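Plilex Home Tidying Kit – Review Meeting
Minutes of the Handen trial group, July 20, 2020
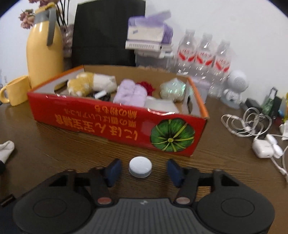
1. Minutes of the last meeting

Agreed as a true record, apart from item 6, where "the group warmly welcomed the price" should read "the group was told the price". The secretary has corrected the file copy.

2. Where we are with the trial

The kit on loan from Brareneo is the hand-held one: the gripper, the charger, the software licence and a printed guide. The idea remains that a person holds the gripper and tidies a table with it, the software learns from what the person did, and in due course an arm does the tidying while the person sits down. We are at the stage where the person does the tidying.

The target set for the trial is 1191 recorded pick-ups. At the close of the last session we had 173 that the software would accept. The guide says a session "passes quickly". The group asked for its disagreement to be minuted.

Work is at present on the small-items part of the guide, meaning bottle caps and the like, picked off the table and put into an open box. The group again preferred an ordinary table with ordinary things left on it. Brareneo's guide shows a bare white desk with a single cube, and no member has such a desk or wishes to own the cube.

3. Handling

Members who have used the gripper for a full session reported as follows.

The grip itself is good. Both fingers close evenly and the pads do not mark plastic. Two members thought it heavy at the wrist after half an hour. A third thought it was fine, and was invited to do the next three sessions.

Round, low things are the hard part. A cap lying flat offers very little to take hold of, and the fingers have to come right down to the table before closing. Come in too high and the pads meet over the top of it. Come in too low and they scrape the wood. The guide covers this in one line: "Approach the object with confidence." It was felt that confidence had been tried.

Soft things are easier to pick up and harder to let go of. Anything plush tends to stay with the finger pads for a moment after release, and the software marks the attempt as unfinished. It was suggested that the user give a small shake. Another member pointed out that the arm would then learn to shake everything, mugs included. Left open.

Clear plastic bags are still a nuisance. The software loses track of them in strong light. Brareneo have been told and have replied that strong light is to be avoided. The secretary was asked to find out whether this applies to July.

4. Software

Version 5 was installed after the last meeting. The upload no longer stops halfway, and this was noted with real pleasure. The new version does, however, ask the user to name every object before a session starts, from a fixed list. The list has four kinds of spanner and no mug.

The group spent longer on this than it meant to. One view was that we should choose the nearest thing on the list and carry on. The other was that an arm brought up to believe a mug is a spanner will be of limited use at breakfast. Agreed to leave the names blank where the software allows it and to write to Brareneo where it does not.

5. Comparison with the Villanueva service

A short paper had been sent round on the rival offer from Villanueva, where the firm sends its own people with their own grippers, records everything in a day and takes the lot away again. In favour: no wrist ache, no naming of objects, no charger to lose. Against: it costs a good deal more, the recordings stay with the firm, and the house has to be free all day.

There was some warmth towards the idea of somebody else doing it. It was then asked whether, if strangers were coming to tidy the table in any case, we needed the robot. The chair ruled that this was outside the purpose of the group.

6. Price and terms

Brareneo have offered to take 5 per cent off the yearly licence if we sign before the loan ends. The offer letter describes this as generous. The terms still say that finger pads are "consumable" and must be bought from them, in packs of ten. The gripper uses two. A member who had done the sum wished it known that a single pack would outlast the licence, and possibly the group.

No decision taken. The group would like to see the arm do something before paying for it, and Brareneo have been asked for a date on which this might happen.

7. Actions

Secretary to write to Brareneo about mugs, light and a date for the arm.
All members to use the session sheet and fill in the start time, including those who believe they will remember it.
Spare finger pads to be kept with the gripper and not in a coat.
Villanueva to be thanked for their quote and asked whether half a day is possible.

8. Any other business

A member asked whether the gripper could be borrowed for a weekend to get something out from behind a radiator. Refused under the terms of the loan, with regret, as several others had been about to ask.

Next meeting to be fixed once Brareneo have replied.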